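Home | Projects | Year 3 | Reports | Contact

Two arms and a morning shift: my placement report
2018-07-13

I did my placement at Vindevholm, a returns warehouse for toys and homewares, and I picked it because I wanted to see what happens to people's jobs when the robots turn up. Short answer - they move around a lot!

The sorting bench used to be three people per shift. Now a pair of arms shares a cell (the staff call it Pata) and one person minds it while the other two check damaged stock. My favourite part was how mixed the work is. A clock, a toy toaster, little wooden easels, a teddy - all of it has to be handled differently.

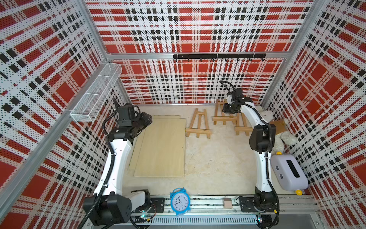
I timed 184 items over the placement and asked everyone on the shift the same questions. Most said their wrists felt better. A couple missed the chatting, and I get that, as minding a cell is pretty quiet. Training was 3 days, which everybody thought was too short. I'd like to go back in November and ask again.

Filed under: Student Work, Automation, Workplaces

Comments

flulus_fan: Did anyone lose hours?

Skinner: Good read. Same story at our depot, we miss the chatting too.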